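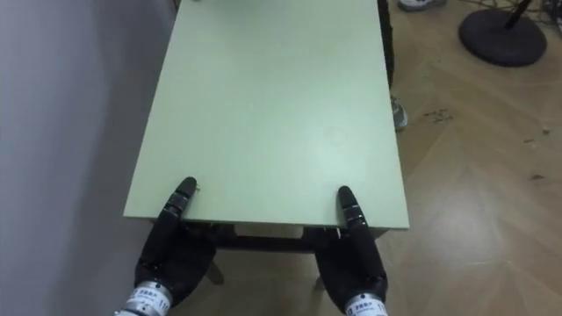
Tsz-kin Lu wrote to ask whether one missed dose of a repeat medicine means starting the whole course again. It usually doesn't, but the leaflet in the box should say, and so will any pharmacist.

Repeat prescriptions at Grolley Surgery: your questions
By Chi-keung Hung, updated December

How early can I order?
Up to 14 days before you run out. Requests made sooner are held until then.

How long does it take?
Allow 4 working days. Arton Pharmacy may need longer if an item has to be ordered in.

Can I order by phone?
No. Use the online form or the paper slip — the box for slips is by the side door.

My tablets look different this time. Are they the right ones?
Makers change, so the shape or colour can too. Check the name and strength on the label. If either is different, ring the pharmacy before taking any.

Why has my medicine gone off the list?
It may be due a review. Book one with the practice pharmacist and mention how many days' supply you have left.

Can I get extra for a holiday?
In most cases, yes. Ask 21 days before you travel. Controlled medicines have separate rules.

Related
Flu jabs: who can have one
Asking for a copy of your test results
Changing your chosen pharmacy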